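Flevcombe Residents' Association
Minutes of the general meeting held 5 Sep 2025, Carnegie Room, 7.30 pm
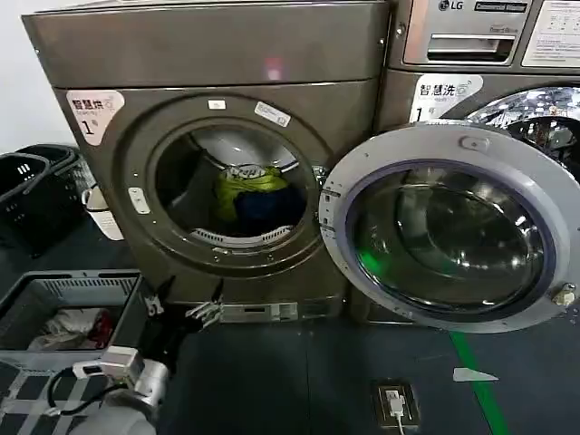

Dryer and washing machine, with laundry in the dryer drum.

Present: Morag Imrie (chair), Catherine Buchanan (minutes), Angus Cairns, Lino Bortolotti and residents as per the signing-in sheet.
Apologies: Vaughn Whitlock.

1. Minutes of the last meeting
Agreed as a correct record, with one change. Under item 4, "Plurkard Lane" should read "Plurkard Close".

2. Matters arising
The lamp by the bin store has been mended. The letter to the council about the dropped kerb has had no answer. Angus Cairns will write again and copy in the ward office.

3. Service charge
Morag Imrie went through the letter from Hultus, the managing agents. The charge from January will be £82 a month for each flat. Several residents asked why the cost of cleaning the stairs had gone up when the stairs are now done once a fortnight. Hultus has been asked for a copy of the cleaning contract. Lino Bortolotti said the lift insurance appeared twice in the draft accounts, on pages 3 and 6 -- the chair will raise this with the agents before the accounts are signed off.

4. Parking
There are 56 permits in use. Visitors have been leaving cars across the turning space at the Plurkard Close end, and the refuse lorry had to reverse out twice in August. It was agreed to ask Hultus for a price for yellow hatching. A proposal to charge for second permits was put to the vote and lost.

5. Garden
The hedge along the south path will be cut back once nesting is over. Catherine Buchanan has a quote for replacing the broken bench slats and will send it round by email. Residents are asked not to put food out for the gulls.

6. Noise
Two complaints about drilling late in the evening. The lease says no building work after 6 pm. A reminder will go on the noticeboard in both entrances.

7. Any other business
Angus Cairns asked whether the front door code could be changed, as it has been the same for three years. Agreed. New codes will be put through letterboxes in sealed envelopes.
Vaughn Whitlock had sent a note asking for the bike racks to be cleared of old frames. Tags will be tied to all bikes and any still tagged after a month will be removed.

The meeting closed at 9.05 pm. Next meeting in January, date to be confirmed -- the Carnegie Room has to be booked first.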